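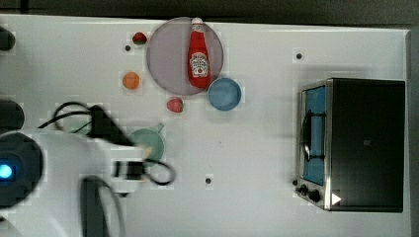
Most people who ask me about the Zisanine arm want to know how fast it is. I think they should ask how many times someone had to get up and help it.

Zisanine rents the arm by the month, with setup and two visits from an engineer included. The offer is aimed at small canteens and care homes, and the price is 721 euros. Clovico sells a similar kit outright and charges for every call-out. On paper Zisanine is the cheaper choice for a first year, and I would still tell a small kitchen to wait.

My reason is the sales sheet. It says the arm can learn up to 400 household items, and it says very little about what happens when those items are in a muddle. A cup standing alone is one job. A bottle lying across a plate, with a bowl tucked against the rim, is another. Any kitchen after lunch looks more like the second. Régis Bodin, who sells the service, told me in April that mixed tables were "covered". The contract doesn't mention them.

Chanida Nuchit runs a canteen of 37 seats and kept a tally during her trial month. Staff stepped in 62 times, mostly for things that had been left touching each other. She didn't find that terrible, and neither do I – a new kitchen porter needs help as well. But she was paying for the arm and for the person standing near it.

Zisanine should print that number, for a cluttered table, next to the price. Clovico should do the same. Until one of them does, ask for a trial in your own kitchen, with your own crockery, and leave the table as your customers leave it.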